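Imprimir | Enviar por e-mail

Mural da Rua Mussa — lista de inspeção antes da pintura
29 de agosto de 2018
Inspeção: Catriona Nisbet. Artista: Oduor Mrema.

1. Parede. Reboco firme, exceto junto ao portão, onde soa oco. Picar e refazer antes do primário.
2. Humidade. Mancha antiga no canto inferior esquerdo. Medir outra vez na véspera.
3. Andaime. Dois níveis, rodas travadas. Falta um rodapé no nível de cima — não subir até ser colocado.
4. Sprays. 4 caixas guardadas à sombra, longe do quadro elétrico. Conforme.
5. Máscaras. Filtros fora do prazo em duas. Substituir.
6. Passeio. Fita e cones colocados. A licença de ocupação cobre 5 dias.
7. Iluminação. Projetor Clurnent com cabo descarnado. Retirado de serviço. 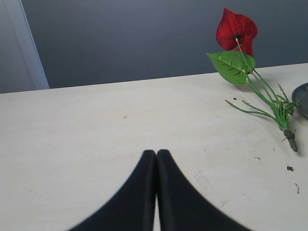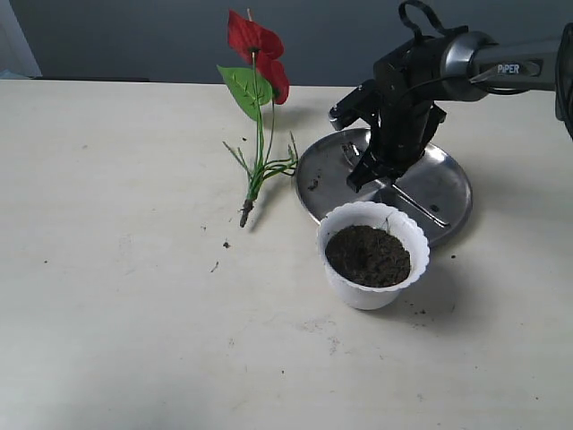
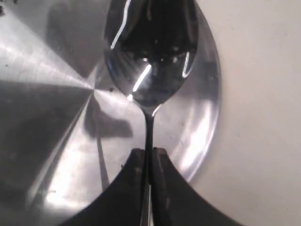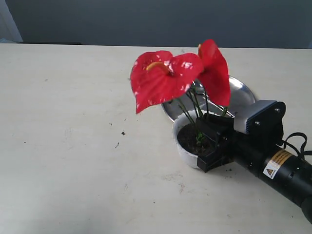

8. Extintor. Carga em ordem, mas estava atrás das tintas. Passou para junto da escada.
9. Vizinhos. O café pede que não se pinte com spray à hora do almoço. O Oduor aceitou e começa pelo fundo, a rolo.

Resultado: aprovado com reservas. Os pontos 1, 3 e 5 têm de estar fechados antes de se abrir a primeira lata. O verniz fica para nova visita.

Recentes
Stencils no túnel de Cuvitz
Lirovow: paredes pintadas em abril
Como limpar bicos de spray

Contacto | © Mural da Rua Mussa | Voltar ao topo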